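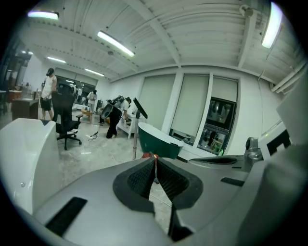 We've had two hand-held grippers on trial since the start of October, the Niralis and the Eten. Posting notes as I go for anyone choosing between them. 1/11

Weight first. The Niralis is 550 g with its camera on. The Eten is 355 g. You don't notice it at nine in the morning. By three in the afternoon you do, mostly in the thumb. 2/11

The trial is 300 grasps per gripper, same operators, same kit of small parts. Welington Marinho wrote the list and I've stuck to his order, even the bits I'd have moved. 3/11

Pads. The Niralis ones are softer and hold small stuff at the very tip. The Eten ones are harder and want the part a centimetre deeper. If you pick up washers all day that settles it. 4/11

Trigger feel is a matter of taste. Eten has a long pull with a light spring. Niralis is short and stiff. Dirceu Andrade likes the stiff one, I don't, and our closing widths came out much the same. 5/11

Both use a fisheye camera looking over the fingers. Wide enough that the room gives the tracking plenty to lock on to. Blank walls and pulled-down blinds are still the worst direction to face. 6/11
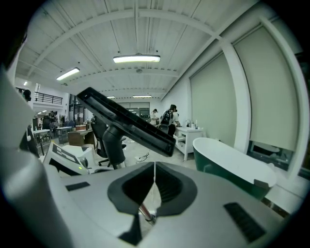

Gripper in the foreground, white device with its green light on behind it.

Tracking dropouts so far: four on the Eten, seven on the Niralis. Most came in fast wrist turns. I wouldn't read much into a gap that small until we've done the second operator's half. 7/11

Software. Caldeira reads both without any fiddling. Baltirico needed a config file for the Eten and got the finger width backwards until I flipped a sign. Half a day gone on that. 8/11

Calibration takes about 200 seconds on either one. The Eten remembers it after a battery swap. The Niralis doesn't, so you do it again, and again after lunch. 9/11

Spares: replacement pads for the Niralis come as a pair and go on with one hex key. For the Eten you take the whole finger off. Keep a tray under it, the screws are tiny. 10/11

Leaning Niralis for fine parts and Eten for long sessions. Still to do: deformable things, bags and cloth mainly. Will add the numbers to this thread once Welington has checked my spreadsheet. 11/11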